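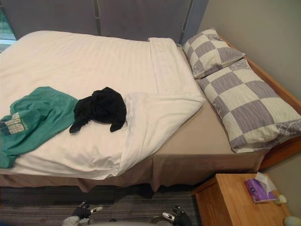
One reader from Plemport wrote to ask why the Saturday fight card at the Soltbridge rink starts at 6 p.m. this time instead of 7, and whether the doors will open any earlier to make up for it. They will. Doors open at 4:30, the first amateur bout walks out at 6, and the professional part of the card should begin by 7:45. The earlier start comes from the building, which has to be cleared by 11 so the ice crew can get in.

The same reader asked if the balcony would be used. It will be, for general admission only. There are 222 seats up there and no reserved rows, so come early if your group wants to sit together. The stairs are at the north end, and there is no elevator to that level. Anyone who can't manage stairs should ask at the box office for the floor-level platform behind section C, at the balcony price.

**Tickets**

Balcony seats are $35. Reserved seats in the side sections are $60, and ringside is $100. Ringside is the first four rows on all sides, on folding chairs. Kids under 12 get into the balcony at half price with a paying adult. There is no half price at ringside.

You can buy at the rink box office on weekday afternoons or at the Bang gym front desk whenever the gym is open. The gym takes cash only for fight tickets. The rink takes cards and cash. Tickets bought for the February card, the one called off for snow, are good for this one in the same section. Bring the old ticket to either place before fight night and trade it for a new one. The seat numbers have changed, and the old tickets won't scan at the door.

If we still have seats on the night, they go on sale at the rink at 4. More than 500 tickets were gone by the time this newsletter was put together, most of them in the side sections.

**The card**

Eight bouts are set: five amateur and three professional. The amateur bouts are three rounds each and are matched by the two clubs, Bang and Milar. Headgear rules follow the usual ones for each age group. The main event is an eight-rounder at lightweight, and the other two professional fights are four rounds at welterweight and super middleweight.

The women's amateur bout that was on the February bill has moved up to third on the card. The heavyweight bout is off. One side couldn't make the new date and the match could not be remade in time.

Bout order can change up to the weigh-in, which is Friday at 5 p.m. in the Milar gym. The weigh-in is open to the public and free. Parking behind the gym is for fighters and officials, so use the street or the lot by the post office.

**Getting in and out**

The rink lot holds 2 rows fewer than last year because of the drainage work along the fence. The overflow lot is across the road at the feed store, and it's free after 5. Please don't park on the grass by the loading door. The ambulance uses that lane.

Small bags are fine and will be checked. No coolers and no outside drinks. The floor over the ice is cold by the end of the night, and ringside is colder than the balcony, so dress for it.

The snack counter opens with the doors and closes after the second professional fight.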